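Category: Education / Robotics
0 Comments | 14 Shares

Sornico Student Robotics Club Opens Simulated Grasping Contest

SORNICO, 10/11/21 – The Sornico student robotics club has opened entries for its second grasping contest, held entirely in simulation. Student teams write the code that steers a virtual gripper and score points for each item it picks up and holds.

Each team gets 161 practice layouts and may submit up to 1,000 attempts before scoring closes. Final runs use layouts the teams have not been given. The club's practice server, named Posix, logged 2,071 runs during the trial period in July.

"Students spend most of their time on the approach – where the fingers go before they close," said club adviser Vilém Ševčík. "We want them to test an idea the same afternoon they have it."

The top team will receive $2,000 toward parts from Skanell, the contest sponsor. Entry is free for high school and college teams. Forms are available at the club office in Pereyra Hall. 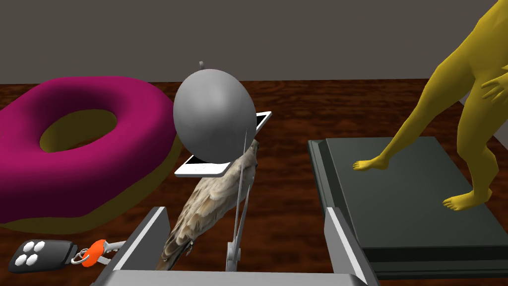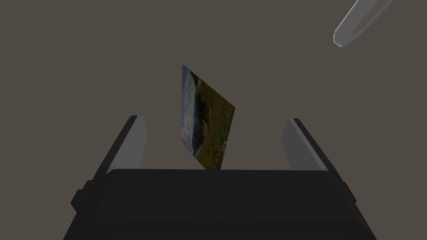 Simulated views from the club's grasping work, with the gripper's two fingers open.

Filed under: Student Clubs, Contests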